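Week 6 - Collecting demonstrations

Each example is one full run of the task by a person holding the grippers, from first contact to release. The Dutero set has 405 of them. Vary where the bag starts between runs.

Head view and gripper view, tote bag task: 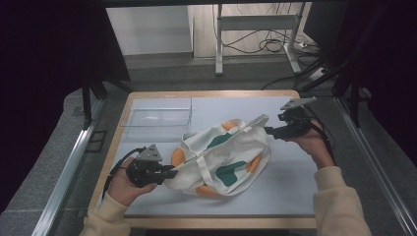
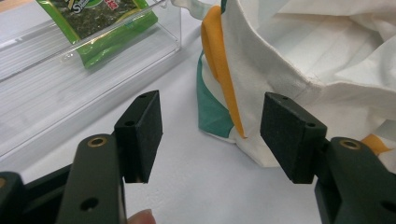 Label failed runs and keep them in a separate folder. A run over 60 seconds gets split or dropped - ask Lok-yiu Hung if unsure. For Thursday, bring 2 runs you would reject and your reasons.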